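Reading a Room by Its Color: Notes for Week 4

14 comments 93 shares

Welcome back, everybody, and thank you to those of you who hauled in paint cards last time (I still have a whole shoebox of them on my desk, so come and claim yours!). These notes cover what we talked about on Wednesday, plus a few bits I ran out of time for because we got so happily stuck on yellow.

We began with the difference between hue, value and saturation, and I know those three get tangled up. Hue is the family name: red, blue, green. Value is how light or dark the color is, and saturation is how strong it is, how much it shouts. When a client tells you a wall is "too red," they very often mean it's too saturated, and if you hand them a different hue they will be just as unhappy as before. Ask a few more questions before you open the fan deck.

Shona Lamont asked about the Hodside hallway project, where the owners picked a soft gray in the store and came home to something close to lavender. I promised a fuller answer. Gray paints nearly always lean toward another color, and a narrow hall with a north window will push that lean a good deal further than a bright store will. The owners had also put in cool bulbs. Once we tried 2700 K lamps (2695 on Daniyal's meter, for those who like to be exact) the purple calmed down a lot, and they ended up keeping the paint.

Then we moved on to warm colors, which I could talk about all day. Reds and oranges seem to come forward, so a far wall painted in terracotta will feel closer to you than the same wall in pale blue. That can be lovely in a long, thin dining room and a little much in a small bedroom. Warm colors also bounce onto whatever is near them. Put a white sofa beside a brick-colored wall and part of that sofa will look pink by late afternoon.
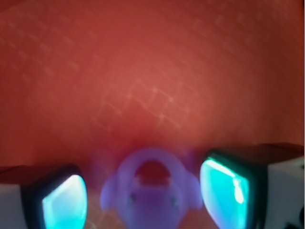 One other point about reds is that they hardly ever stay a single color across a whole surface. The same can of paint may read as salmon where the light is strongest and go deep and almost wine-like in the corners, and your client should hear that from you before the painters come. Paint a big sample board, lean it against each wall in turn, and look at it at breakfast, at noon and after dark. Those little two-inch chips are good for ruling things out and not much more.

Wim Van Hecke wondered whether a patterned fabric follows the same rules. Mostly, yes! Small, pale lines over a strong ground will blend from across the room and make the whole piece look a touch lighter, so step well back before you decide you have a match.

For next week, please choose one room you spend time in and write down its wall color as you see it at three different hours. Half a page is plenty. Bring a scrap of fabric too, any color you like, and we'll spread them all out on the long table after the break.

2 comments since last update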